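Dravex Grasp Planner: Gallery
Wrist view and notes by stage, simulation branch

Enikő Hegyi, Jestville

The entries on this page follow a single grasp through the Dravex stack, from the wrist camera render to the release check. The simulator is Stemutik. The planner is our own. Each entry has a line or two on what the software is doing at that stage and which settings matter. Parameter names are given as they appear in the config file. Work on this branch started in November and the notes match the current head.

1. Wrist view, near contact
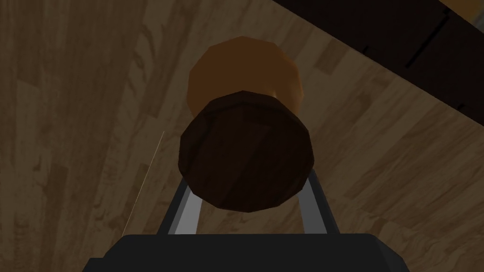

Rendered wrist view with both fingers at the lower side of the target. The dark cap covers the fingertips from this angle, so fingertip position comes from the kinematics at this range and the image is used only for the target outline.
The target mesh is low-polygon. The outline fitter takes a polygon or a circle; a circle fit on a mesh like this one leaves a residual at every corner, and the residual goes into the pose covariance.

2. Segmentation

The mask network runs on the color image alone. Two-tone objects were a steady source of error in the first version, which returned the orange body and the dark cap as separate instances. The merge step now joins neighboring masks when their depth edges agree.
Wood-grain floors stay in the test set. Knots and dark streaks raise the false positive rate when mask_min_area is set too low. The same goes for dark furniture at the border of the view, where panel grooves can be picked up as thin objects.

3. Pose estimate

A cylinder seen end-on is the worst case for axis direction. The visible face fixes the center well and the tilt badly. The estimator keeps 5 hypotheses and drops them as the arm moves and the view changes.
Setting pose_keep to 1 saves time and should only be done for objects with a clear long side in view.

4. Grasp candidates

Candidates are sampled on the collision mesh, with the render mesh ignored. For the barrel-type target the sampler returns 39 candidates after the width filter. Most of them close across the side wall. A few close across the rim of the cap and are scored down, as the contact patch is small.
Scores are written to the log before and after the reachability check. Compare both columns when a good-looking grasp goes missing.

5. Reachability and collision

Inverse kinematics runs on every surviving candidate. Furniture is loaded as boxes with a margin set by env_pad. A large margin near a shelf or a cabinet removes every side grasp on that side, and the planner then reports no_solution with no further detail. A clearer message is on the list.
The palm is modeled as one convex block. The fingers are two more. Earlier builds used the full visual mesh for the palm and spent most of their planning time there.

6. Approach path

The approach is split in two: a free-space path to the pregrasp pose and a straight segment along the palm normal. The straight segment is checked at a finer step than the rest. If the target pose moves by more than approach_tol during the segment, the arm stops and the planner goes back to stage 3.
Going back costs one full planning cycle. In practice a second return on the same object means the tolerance is tighter than the pose noise allows.

7. Closing

Finger closing is force-limited. The controller watches joint velocity and commanded effort, and declares contact when velocity drops below the threshold for 2 control ticks. One tick gave false contacts on faceted meshes, where a finger can catch on an edge between two flat faces and then slide off.
Both fingers share one command. There is no per-finger compliance in this build.

8. Lift check

After closing, the arm raises the target a short distance and compares its simulated pose with the gripper pose. Any relative motion above slip_max is logged as a slip and the run is marked failed, even if the object stays in the hand.
This is stricter than the check in the earlier planner, so success rates from the two are not comparable. Please do not put them in the same table.

9. Release

Release is the reverse of closing, with a pause before the retreat. The pause was added after runs in which the retreat began while the solver still held contact between finger and object, and the object was dragged along. It is set by release_wait and should not be zero.

10. Batch results

The current batch holds 1378 runs over the household set. Runs are seeded and can be replayed one at a time from the log. A replay reproduces the planner output exactly; the physics may differ slightly between machines with different graphics drivers, so compare planner logs first and contact logs second.
Failures are tagged by the stage where the run ended. Around half carry a stage 3 tag, and the end-on cylinder views make up a large share of those.

11. Known rendering issues

Hair-thin bright lines can show up over the floor texture in some wrist renders. The cause has not been traced. They do not appear in the depth channel and the mask network ignores them at the default mask_min_area.
Dim, even lighting is the default preset. Cast shadows are turned off in that preset, and a network trained only on it does poorly once they are turned on. Mix the presets when retraining.

12. Export to hardware

The Thân controller takes the same trajectory format as Stemutik, with joint limits read from its own file. Check that both limit files match before exporting. The exporter does not compare them.
Effort thresholds from simulation do not carry over. Start from the lower values in the hardware profile and raise them by hand.

Config files and replay logs are in the gallery folder on the Jestville server, sorted by stage number. Stages 7 and 8 share a folder.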